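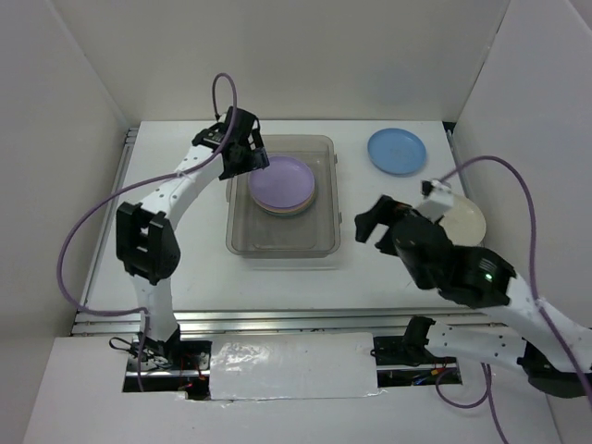
*Plates in and out of the box, a light purple one on top.*

My grandmother kept her good crackers in a tin, and the tin was kept on top of the refrigerator, where a child could see it and do nothing about it. The crackers were plain. They were square, salted on one side, and came from a local outfit called Rafferty that had been baking the same thing since before she married. You got two with your soup. Asking for a third was treated as a medical symptom.

I bring this up after an hour spent in the snack aisle on a Saturday, trying to buy crackers. I wanted plain ones. I was offered rosemary, cracked pepper, fig and olive, "everything," smoked something, and a box from Kenolo that promised the taste of a loaded baked potato, a food I have never once wanted to be dry. The plain ones were on the bottom shelf, behind a pillar, under a sign for something else.

My position is that the flavored cracker is a mistake, and that we have let it go on too long.

A cracker has a job. It carries cheese to the mouth and breaks when it gets there. It can hold soup for a few seconds if you're quick. It has to be there and stay out of the conversation, like a good waiter or a decent hinge. Once you give it rosemary, it has opinions. Now the cheese needs to get along with rosemary, and a perfectly nice cheddar that never hurt anyone is standing on a tiny wet lawn.

I put this to Caoimhe Geraghty, who sells cheese and therefore has to be polite about crackers all day. She was less polite with me. She said people come in, spend real money on a blue she has been looking after for weeks, and then ask which of the fig ones goes best with it. She tells them bread. They buy the fig ones. She has stopped stocking two of the flavors and says sales of the others went up, so draw your own lesson from that. I've been trying not to.

The usual defense is that people like choice. I like choice too. I like choosing between a cookie and a cracker, for instance, and I resent how hard that has become. Sutora makes a thing with cranberries and brown sugar in it that is sold next to the brie. That's a cookie. It has snuck across the border in a beige box with a drawing of wheat on it, and we're all meant to nod and hand it the goat cheese.

Some of this is our own fault. Somewhere along the line we decided that plain meant unfinished. I've been to dinners where the host apologized for the crackers being "just regular," in the voice you'd use for a broken bathroom lock. The same host served a cheese straw that tasted of a candle shop and got compliments on it. I gave one of the compliments. I was raised right.

Kathleen Ó Flaithearta, my neighbor and a serious baker, thinks I'm being a crank, and she has made her case with actual crackers, hers, with caraway in them. They were excellent. I ate them standing up at her counter and said so, and she asked where that left my argument. I told her caraway is a seed and seeds are allowed. She asked who had allowed them. I had my mouth full.

So fine, seeds. Salt, naturally. Pepper if you must, though not the kind that makes a person cough at a funeral. I would even let Stirner keep its rye one, the dark slab that looks like roofing and lasts about as well, because rye is a grain and has earned its place. Past that I'd like a wall built.

What I really want is the plain ones moved up. Eye level would do. I don't ask for a campaign or a mascot. Put the loaded baked potato down by the floor for a while and see how hard people are willing to bend for it.

Rafferty was sold years ago and the new owners lasted one winter before they put the recipe out of its misery. The tin is mine now. It's on top of my own refrigerator, and I'm tall enough to reach it, and most nights I have two with my soup. Sometimes three.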